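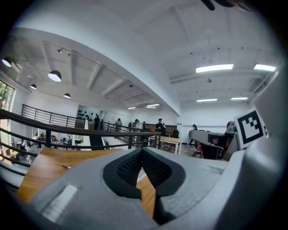

Robot open day at Vatton – worth it if you're not a tech person?

Category: Days Out > Science & Technology
3 answers · 40 shares

Maxine Lowther
My nephew is nuts about robots and Vatton is doing another open day in September. I can just about set a microwave clock. Has anyone been to one? I'd like to know if you get to try anything yourself, and how long to allow.

Esmaeil Jafarzadeh
Go, go, go! I went to the last one and came home grinning. You start upstairs on the mezzanine, where they let you hold one of the gray hand-held grippers (the kind with a square black-and-white marker on the finger) and try picking up small stuff from a wooden table. It's harder than you'd think – I dropped the same screw five times and the woman running the table just kept cheering me on. She explained that the marker helps the software work out where the finger is, and then she let me ask a pile of silly questions. Bring yours too! There are more tables and equipment on the lower floor, and you can look down on it all from the railing while you wait for a turn. Allow two hours, more if your nephew likes to talk.

Angus Kerslake
parking is terrible, take the Ollport bus

Ewan Donnelly
Agree with Esmaeil, it's a lovely day. The talk was a bit over my head but the hands-on part needs no background at all. We went right when the doors opened and hardly had to wait, and by lunch the line for the grippers was down the stairs. My two kids still talk about it. Sign up ahead for the talk if you want a seat – for the rest you can just walk in.

Tags: robots, open day, kids, Vatton
2 comments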